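Wiltum Packets – teleoperated demonstrations of packet handling

Version notes: first public release 10 January 2024. Maintained by Nerea Peñalver and Unai Villalobos.

Summary

Wiltum Packets is a set of 600 demonstrations of one arm handling packaged food. Every episode was driven by a person using a hand-held leader arm; the follower arm copies the leader's joint positions and gripper opening. No scripted motions are included. The set is meant for imitation learning on soft packaging, where the shape of the object changes as soon as the fingers close.

Tasks

Each episode has a one-line instruction, written by the operator before starting. There are three families: pick up a packet, turn a packet so its front faces up, and move a packet from one spot to another. Packets include glossy snack bags and paper pouches with clear windows. Contents were left in.

Cameras

Two colour streams are stored, wrist and overhead. The wrist stream is the more useful of the two for grasp timing, but it sits close to the work and its quality varies a lot within an episode. Fast moves smear badly, and printed text often can't be read.
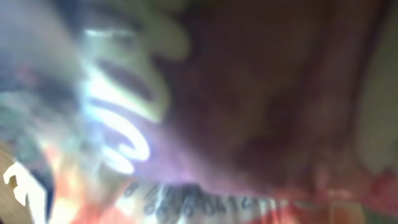

Exposure was left on automatic. Shiny film can throw strong glare into the wrist stream, and brightness may jump between neighbouring frames. We did not filter these out. If your model is sensitive to blur, use the sharpness score in the frame index and pick your own threshold – the loader skips nothing by default.

Operators

Rosalía Cantero, Begoñe Vallejo and Sheyla Huaranga drove the arm. Each did 18 practice episodes first, which are not in the release. Operator initials are kept in the metadata, as driving styles differ: one closes the gripper early and slides in, another hovers and then commits.

Episode layout

Each episode folder holds the two video streams, a table of joint positions for leader and follower, the gripper opening and the instruction text. Gripper opening runs from 0 (closed) to 100 (fully open). Leader and follower values are both given. They drift apart when the fingers meet resistance, and that gap is the closest thing to a force signal in this set.

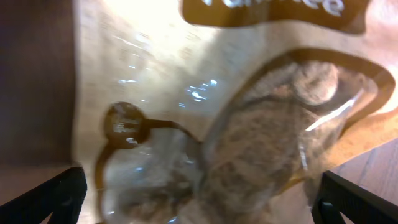 Paper pouches and plastic bags are tagged separately under "packet_type". The tag was entered by hand and checked by a second person.

Failed attempts

106 episodes are marked as failures, mostly drops and missed grasps. They are counted in the total. Leave them out for plain behaviour cloning, or keep them if you are training a success classifier.

Known problems

- The overhead stream can lag the wrist stream by one frame. Timestamps are correct, so align on those.
- Some instructions use different names for the same packet.
- Joint data from the Nutau recorder has a different column order. The loader handles this, but raw readers will need to check the header.

Licence

Free for research and teaching. Please write to the maintainers before commercial use. Brand artwork on the packets belongs to its owners.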